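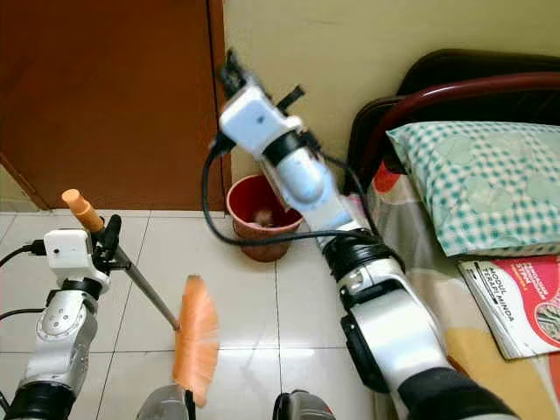 屋外・土間用ほうき Fliston 長柄タイプ

商品番号 FL-16
取扱い：Giltton(ギルトン)清掃用品部
販売単位：1本/5本組
在庫：あり(5本組は4月中旬以降の出荷)

商品について

Fliston(フリストン)は、玄関まわり、土間、タイル床、店先の舗装などを掃くための長柄ほうきです。立ったまま使える長さがあり、腰をかがめる作業を減らせます。穂先は樹脂繊維で、水を使う場所でも使用できます。

室内の畳やフローリングには穂が硬すぎるため、別売の座敷用をお選びください。ワックスをかけた床では細かい傷が残ることがあります。

仕様

穂の材質：ポリプロピレン
柄の材質：スチール(塗装仕上げ)
柄尻キャップ：ポリプロピレン
柄と穂の接続：ねじ込み式
本体重量：400g
穂の色：オレンジ、緑
製造：Grelelum(グレレルム)

穂の色は注文時に指定してください。指定がない場合はオレンジを出荷します。柄はどちらの色も共通です。

穂先の硬さについて

穂は根元が硬く、先端に向かって細く割いてあります。先割れの部分が目地に入り、砂や乾いた土をかき出します。新品のうちは穂がそろっていて腰が強く、しばらく使うと先が広がってやわらかい当たりになります。広がった穂は細かい砂ぼこりに向きますが、濡れた落ち葉を動かすには力が足りません。落ち葉の多い場所では早めに穂を交換してください。

旧型(Fliston 初期品)と比べると、穂の量を増やし、束ね部分の樹脂を厚くしています。旧型の柄に現行の穂を取り付けることはできますが、現行の柄に旧型の穂は付きません。ねじの深さが違います。

使い方

ご使用の前に、穂と柄の接続部を時計回りに回して締めてください。輸送中にゆるむことがあります。使っているうちに穂が左右に振れるようになったら、同じように締め直します。工具は不要です。工具で締めるとねじ山がつぶれます。
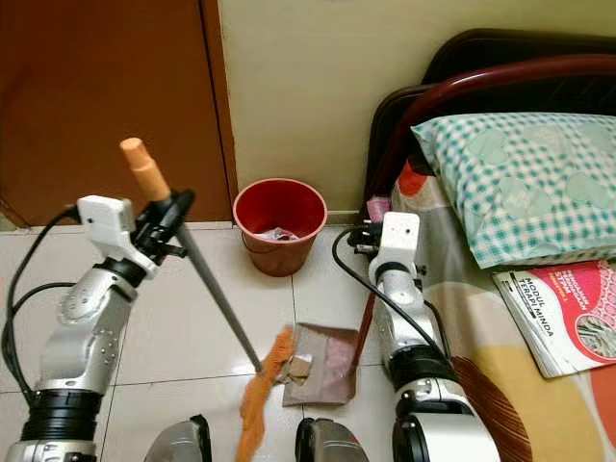
タイル床では、目地に沿って手前に引くように掃くと砂が残りにくくなります。押して掃くと穂先が反り、片減りの原因になります。左右どちらかに癖がついたときは、穂を半回転させて持ち替えてください。

細かい粉じんが舞う場所では、床を軽く湿らせてから掃くと扱いやすくなります。油をこぼした床には使用しないでください。穂に付いた油は水洗いでは落ちず、次に掃いた場所に広がります。

手入れと保管

土や砂が付いたときは水で流し、穂を下に向けて軽く振ってから日陰で乾かします。汚れが強いときは薄めた中性洗剤が使えます。塩素系の漂白剤は穂を傷めます。熱湯にもつけないでください。

柄の金属部分に水が残ると、塗装のはがれたところからさびが出ます。使用後に布で拭いてください。小さな傷であれば、市販の金属用塗料で補修できます。

保管は、穂を床に付けない状態をおすすめします。立てかけたまま長く置くと、穂に曲がり癖がつきます。曲がってしまった穂は、40度以下のぬるま湯に浸し、手で形を整えてから吊るして乾かすと、ある程度戻ります。完全には戻らないこともあります。

壁に掛ける場合は、別売の Valcárcel(バルカルセル)壁付けホルダーが使えます。ほうき2本用で、柄をはさんで固定する方式です。取付けねじは付属しますが、石こうボードの壁には別途アンカーが必要です。

交換部品

替え穂 オレンジ
替え穂 緑
柄尻キャップ
柄のみ

柄尻キャップは差し込み式です。外れやすくなった場合は、中に砂が入っていないか確認し、洗ってから差し直してください。割れたものは交換となります。接着剤で固定すると、次の交換ができなくなります。

よくあるお問い合わせ

雪かきに使えますか
薄く積もった粉雪を払う程度なら使えます。凍った雪や水を含んだ雪には使わないでください。接続部が折れるおそれがあります。

柄を短く切れますか
切断はできますが、切断後の返品と部品保証はお受けできません。切り口はやすりで整え、必ずキャップを付けてください。

人工芝に使えますか
毛足の短いものには使えます。毛足の長いものでは芝が抜けることがあるため、目立たない場所で試してください。

ペットの毛は取れますか
タイルや土間の上であれば集められます。穂にからんだ毛は、乾いた状態で目の粗いくしを使うと取り除けます。

ご注文と送料

1本からご注文いただけます。長尺物のため、ほかの小物と同じ箱には入りません。替え穂や壁付けホルダーを一緒にご注文の場合は、2個口での発送となります。送料は1個口分のみ申し受けます。

午後2時までのご注文は当日に出荷します。5本組は箱が大きく、宅配ボックスには入りませんので、受け取りのできる時間帯をご指定ください。

未使用品に限り、到着後16日以内の返品をお受けします。穂に使用の跡があるものは対象外です。初期不良の場合は、穂と柄の接続部がわかる状態の写真を添えて、注文番号とともにお知らせください。

関連商品
Fliston 短柄タイプ
Fliston 座敷用
Valcárcel 壁付けホルダー 2本用
Grelelum ちりとり 自立型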